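Home | Products | Newsroom | Support | Contact

Cedgate Issues Corrective Update for Shelf Contact Fault in Ouali Motion Controller

June 2020
By Teodor Tokarz, Cedgate Press Office

BERKLOW, Droltavia. Cedgate has released a corrective update for the Ouali motion controller after a fault was found in its clearance check. Under certain conditions the controller can accept a path that brings a gripper finger into contact with a fixed shelf. No injuries have been reported.

The fault was found in May during simulated cabinet trials. Of 3560 reaching runs, 95 ended in contact with the shelf above the target compartment. The controller logged all 95 as clear.

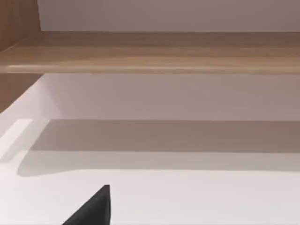

Simulation view of a gripper finger at the lower compartment of the cabinet model, with the wooden shelf above.

Cedgate traced the fault to the collision model. When a tool change was entered without a restart, the controller kept the length of the previous finger. The path was then checked against a finger 2 mm shorter than the one fitted.

"The stop function was not affected, but it acts on measured force, so it responds after contact," said Magdy Ait Ali, head of motion safety at Cedgate. "The clearance check should have rejected these paths before any motion began."

The update reloads tool dimensions at every change and blocks motion if the stored and entered values differ. Cedgate repeated 600 runs with the update installed and recorded no shelf contact.

Until the update is installed, operators should restart the controller after each tool change and confirm the finger length on the setup page. Units with a fixed tool are not affected. The update is free of charge through the Support section.

Last updated: revision 2, restart instructions added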